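Hi friends, and happy weekend! I finally finished the thank-you cards I started back in November, and I'm so glad I stuck with them. I used the little Kindby leaf stamps, two inks and a stack of Kulteo kraft card – four cards a night was my limit before my wrist complained! The green ink smudged on me at first, so I switched to heat setting each one and had no more trouble.

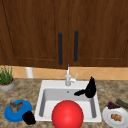
The envelopes got a tiny leaf on the flap too (couldn't resist). I've still got some card left, so valentines are next, and I'm itching to try the Rotedach dies on them. Tell me what you're making!

Recent posts
My scrap ribbon wreath
Kindby leaf stamps, first try
40 tags in one weekend

Last updated: Saturday, January 4, 2020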